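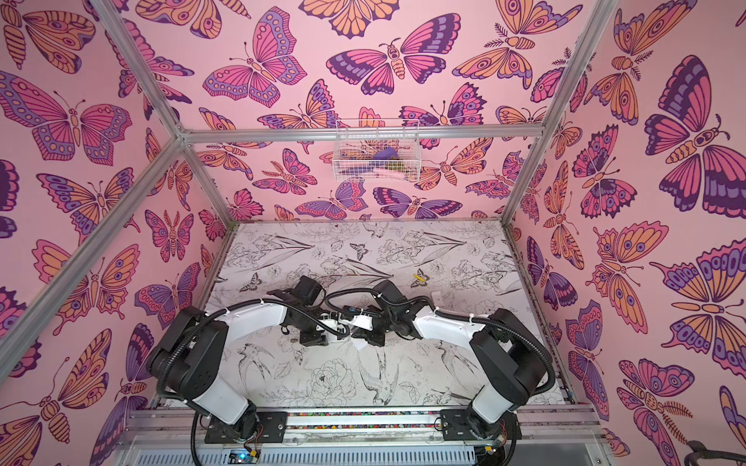

*The two-arm cell at Triltard, grippers nearly touching.*

## Cell Technician, part time (28 hours a week), Norolberg

We have one robot cell, it runs most days of the week, and we would very much like somebody to look after it properly. Up to now the care of it has been shared among people who are fond of it but have other jobs, and you can guess how that goes: a zip tie gets replaced when it has been snapped for a month, and the log has three handwritings and a coffee ring.

So we're hiring! The post is 28 hours a week, mornings preferred, and the cell would be yours. You'd be the one who decides when it runs and when it's down for work, and the rest of us would have to ask.

### What the cell is

Two small arms side by side on an aluminum rail, both bolted down at the front edge, inside a frame of aluminum extrusion. They handle light everyday things, and what they handle changes often. The controller boards sit low, under the bases, and you'll be on your knees with a flashlight more than you might expect (we do have a kneeling pad, and it's a good one). 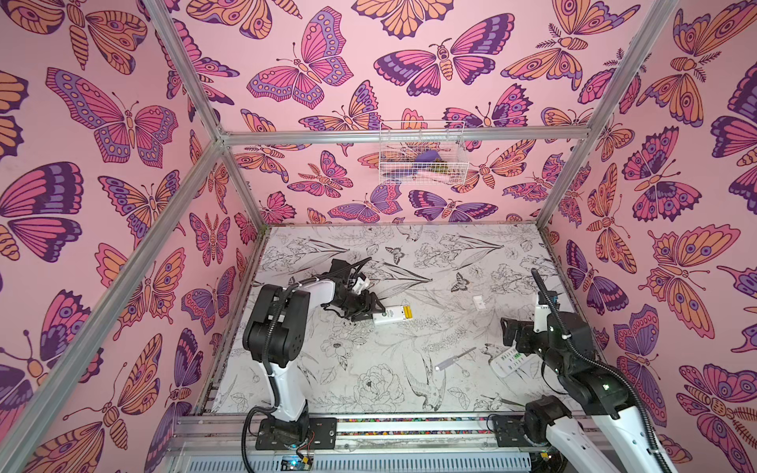
*Posted by Akbari | Triltard, Norolberg | February*

### What you'd be doing

A good part of each morning is plain looking. Before the arms are powered up we want the mounting bolts checked by hand, the cable sleeves followed from base to wrist, and the zip ties looked at wherever a sleeve bends. The sleeves on these arms loop up and over at the elbow, and if a loop gets pulled too short it tugs on the wrist connector every time the arm reaches forward. We lost the better part of a week to that once, chasing what everybody was sure was a software fault.

After that it's mostly small jobs:

- Fingers off, cleaned and refitted on both grippers every 100 hours of running, sooner if they start letting things slip
- Base bolts and joint housings gone over with a torque driver every 200 hours
- A full strip and regrease at 1000 hours, which takes two days and which we'd do alongside you the first time
- Homing and alignment after anything has been loosened, even a little
- Front rail wiring kept tidy and labeled, please, in ink that doesn't rub off
- The log written up before lunch, in sentences another person can follow

You'd also reset the floor between runs. It's a matter of putting the objects out, clearing away whatever has been left behind, and keeping the printed sheet flat where the grippers come down low. Curled edges catch fingers.

### What we'd like you to bring

We care a lot more about hands and patience than about certificates. If you've kept sewing machines going, or bicycles, or 3D printers, or the copier in a school office, you already have most of what we need. You should be comfortable with a small screwdriver in a tight spot, able to read a simple wiring diagram, and willing to power down before you reach in, every single time, including when you're sure.
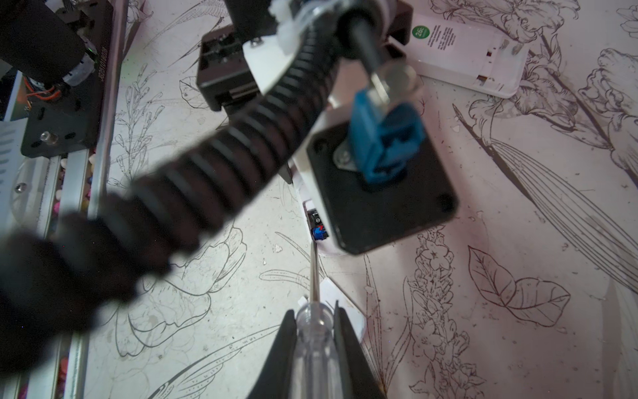 **Akbari**

I'll add a few words of my own about the fine work, as I've done most of it lately. Terminal blocks are where newcomers get nervous. The screws are tiny, it's easy to turn one a touch too far, and a wire that looks clamped may be held by its insulation and nothing else. Tug each one gently afterward. Couplings between a motor and its threaded rod are the other thing I'd want you to learn early: they creep, a hair at a time, and the first sign is a position that's off by the same small amount all day long. A dab of paint across the coupling and the shaft will tell you at a glance. I'm happy to sit with you for as many mornings as you want until this all feels ordinary, and I don't mind being asked the same thing twice.

Drag chains I'd leave alone unless one is making a noise.

### Hours, pay and the first months

Mornings start at 8:30 a.m., though we're flexible if you have children to drop off or a bus that doesn't cooperate. Pay is hourly and we'll tell you the rate on the first phone call, before you've spent an evening on a cover letter. Safety glasses and tools are supplied. If you'd rather use your own drivers, bring them, and mark the handles.
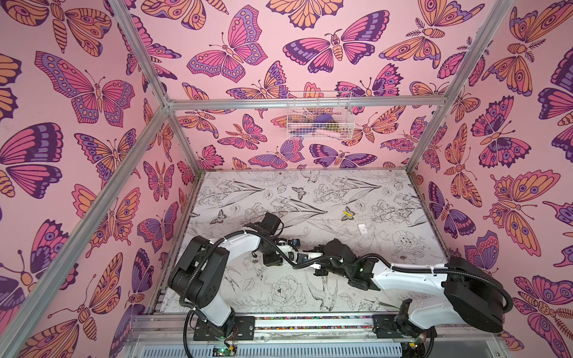 Studley, replying to our last posting, said the slow part was learning to hear the cell: "I could do the bolts in a week, but it took me all spring to know which elbow sounded dry." We'd agree with that, and we won't rush you.

### How to apply

Send us a page, or less, about something you kept running and what was wrong with it. Leave a phone number and a good time of day to call. We'll invite a handful of people in to spend a paid morning at the cell, refitting a set of fingers and checking a cable run, with coffee halfway through. Applications are open until the end of March.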